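Songate Open Cubby Cabinet, White with Plywood Interior

From the Gumport workshop collection

We get asked a lot which of our storage pieces we would put in our own homes, and most days the answer is the Songate. It is a big, plain, friendly cabinet, white on the outside and warm tan plywood on the inside, and we have been making it in one form or another for almost 10 years now. People buy it for playrooms and mudrooms and sewing rooms, and one very nice customer in Carhuamaca wrote to tell us she keeps nothing in hers but yarn (we were delighted, and we asked for pictures!).

The part everybody notices first is the open compartment. There is no door on it and no lip to lift things over, so whatever you keep in there goes straight in and comes straight out again. We leave the plywood its natural color inside, partly for looks and partly so that a small dark thing like a glove or a roll of tape doesn't disappear into the back corner. The edge that faces the room is white, to match the big smooth panels on the rest of the piece.
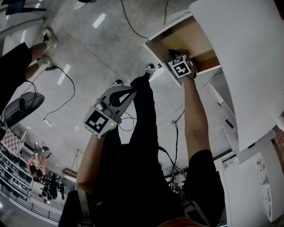
Page last changed: November 17, 2024

If you are setting yours up on concrete, as plenty of people with a finished garage or a studio do, please take a few minutes with the leveling feet before you load anything. A polished floor can look perfectly flat and still dip a little toward a drain or a doorway, and a cabinet this size will let you know about it. Put a level on the floor of the compartment, turn the front feet first, then the back ones, and go around again. There is a small wrench for this in the hardware bag, taped to the instruction sheet.

The Songate pairs nicely with our Zurnton shelving, the white unit with the vertical partitions. We think of the two as a family: the cabinet takes the bulky things you grab all day long, and the shelving takes the little stuff that would otherwise drift across a tabletop. They don't have to be bought together, and plenty of folks start with one and come back for the other when the next room needs sorting out.

Height: 180 cm
Weight: 238 lb, shipped in 2 crates
Outside: white panels, satin finish
Inside: tan plywood, clear matte finish
Feet: adjustable, with felt pads for wood floors

Cleaning is easy. A soft damp cloth does for the white panels, and a dry one for the plywood. If something sticky gets on the wood, a drop of dish soap in warm water will lift it, but wipe it dry afterward and don't let water sit along the front edge. Skip the scouring powders, please, as they dull the finish.

Delivery is to your front door, and we can bring the crates into the room for a small extra charge if you let us know when you order. You will want a second pair of hands for the assembly, and the cabinet must be fastened to the wall with the bracket supplied, especially where there are children in the house. Orders for December delivery fill up early, so do write to the Gumport shop soon if you would like yours in place before the holidays. Panel samples are free, and we are always glad to send a piece of the plywood along with them so you can hold it up against your own floor.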